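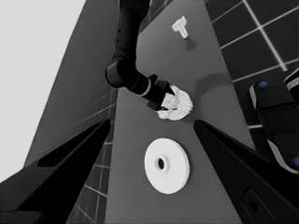
Ticket: Wrist view in simulation, gripper comparison, gray output and slow frames
Status: Solved, one point open
Product: Cindotora simulator, Memico finger set, Woveneo controller plugin

First message

Hello support team,

I am comparing two finger sets on our two-arm simulated cell before we decide which one to buy for the real arms. One set is the Memico long fingers, the other is the Thoroddsen short fingers. The scene file is the same for both sets, only the finger model changes.

I have two problems with the wrist camera.

First, the render is gray. The blue markers on the base at the right side keep their color, but the table, the floor and the parts have none. With the Thoroddsen scene loaded from the older project I had full color everywhere.

Second, when the other arm closes on the soft object, the frame rate drops very much. With a rigid part it stays at 62 frames per second. With the soft one it goes down to 4, and it does not come back until I open the gripper.

What I tried already:
- restarted the simulator and loaded the scene again
- changed the wrist camera from the left arm to the right arm, same result
- removed the Woveneo plugin and moved the arm by the joint sliders, same result
- reduced the shadow quality to low, the frame rate did not change

I attach the log from the second run. Please tell me if you need also the scene file.

Reply from support

Thank you for the clear report. For the color, please open the material list of the scene and check the field "base material". If it shows "default" for the table and the floor, the texture folder was not found when the scene was loaded. There should be a warning near the beginning of the log, but the log you sent starts later.

For the frame rate, please send us the contact settings of the soft object and the mesh size of the fingers.

Second message

You were right about the materials. All of them were on "default". The texture path in the new project was relative and it pointed to a folder which does not exist on this computer. I corrected the path and the color is back. The markers were not affected as their color is written directly in the scene file.

The contact settings of the soft object are the standard ones, I did not touch them. The collision mesh of each Memico finger has 2,000 triangles. I see now that the Thoroddsen fingers use simple boxes for collision, so my comparison was not fair. I am sorry that I did not notice it before.

Reply from support

The finger mesh is the reason for the slow frames. Every fold of the soft object is tested against every triangle of the finger. Please set the collision type of the fingers to "convex parts" with a limit of 2 parts per finger. The visual mesh can stay as it is.

Third message

I made the change on both arms. The frame rate with the soft object is now the same as with the rigid part, also when the gripper is fully closed.

One question is still open. The Memico finger has a long cutout, and with the convex parts this cutout is filled for the contact calculation. For the flat disc with the hole and collar I want to try a pick with the fingertip only, so I believe the cutout has no influence there. For cloth I am not so sure, a fold could go into it on the real finger. Is it possible to keep the detailed mesh only for the tip, and use convex parts for the rest?

Reply from support

Yes, it is possible. Split the finger into two bodies with a fixed joint and choose the collision type for each one. To study the cutout, keep the detailed mesh on that body and use the convex parts for the tip. It will be slower than now. We leave the ticket open until you have tested it.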